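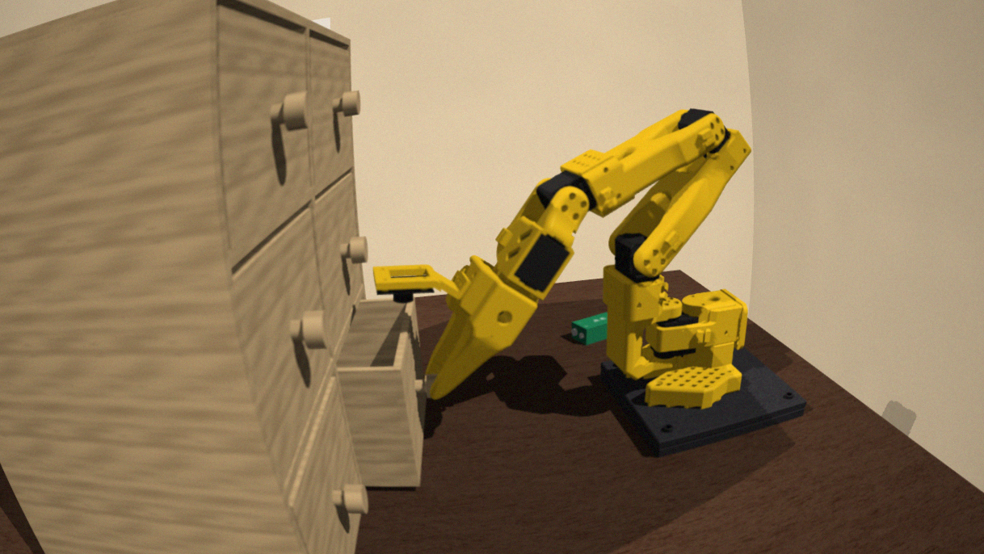

Simulation render courtesy of Leonidas Stamatopoulos

Leonidas Stamatopoulos keeps apologizing for the state of his workbench, and I keep telling him mine is worse. There's a coffee can of mixed screws, a drill press with a towel over it, and two yellow forearm shells with the layer lines still showing. We're in the back half of the Tronville shared workshop, where he rents a bench with his friend Tsutomu Sugiyama, and I've come over to hear about the drawer robot.

I should say up front that I'm a woodworker. I know drawers. I did not know you could spend 458 evenings (he keeps a log!) trying to get a machine to open one.

"It started as a parts fetcher," Leonidas tells me. "I wanted to say 'M4 bolts' and have a bolt show up. That was the whole plan. Tsutomu said, fine, but who opens the drawer? And I said, how hard can that be."

Tsutomu laughs at this from the other side of the bench for quite a while.

The two of them do nearly everything in simulation first, and Leonidas pulls the model up on his laptop to show me. It's a yellow arm bolted to a black base plate on a tabletop, next to a pale wooden chest with little round knobs, and he's got it paused with the lower right drawer partway out and the flat finger of the gripper held over the top of it. I asked whether he'd modeled the wood grain himself, because I liked it. He had not. "The grain is a picture wrapped around a box. I spent my time on the knobs."

The knobs are a sore subject. Round ones, it seems, are about the worst thing you can offer a gripper like theirs. "A person pinches it and doesn't think," Tsutomu says. "For us there's a tiny contact patch, and if you come in even a little crooked it slides off the cap. I wanted bar handles from day one. Leonidas wanted knobs because his real chest has knobs."

"It's a nice chest," says Leonidas.

It is a nice chest, for the record. He bought it at a yard sale and I would've paid double.

Their answer was to give up on having two matching fingers. One is broad and tapered and points down, and the other is a flat paddle with a raised rim. The idea is to use the knob only to get the drawer started and then hook the paddle over the front edge and pull from there. I told them that's how I open a sticky drawer too, and Tsutomu looked very pleased and wrote something down.

I wanted to know about money, as everybody who reads this column does. They've spent roughly $3000 between them. The biggest chunk went on the joint motors, which came from a small supplier called Emach, and the gearboxes were secondhand from Nishimura. The shells are printed at home. The control software is their own, and they call it Pridilau. I asked what it means and got two different explanations, so I'll leave that alone.

Why yellow, though? "We had a lot of yellow," Leonidas says.

What surprised me most was how much of the talk was about things I'd call carpentry. How square the drawer sits. Whether it racks when you pull from one side - mine all do, a bit, in the damp months. Tsutomu had put perfectly smooth runners in the first version of the simulated chest, and the arm learned to open drawers that don't exist in anybody's house. "So then we made the drawers bad," he says. "Random friction, a little bit of wobble. I run it 100 times with different badness and go eat dinner."

And the real one? The real arm is in pieces on the day I visit, with the elbow waiting on a bearing. Leonidas moves the wrist around by hand to show me how it should go, making a small motor noise with his mouth that I don't think he knew he was making. He hopes to have it bolted down again before the end of October.

I asked if he'd ever thought of taking the drawers out and using open bins. There was a pause.

"Tsutomu has a bin drawing," he said.

"I have a very good bin drawing," said Tsutomu.

They're staying with drawers for now. I've promised to come back with some paste wax for the runners, and to bring a sample bar handle or two, which I'm supposed to slip to Tsutomu when Leonidas is at the drill press.

Posted October 3, 2021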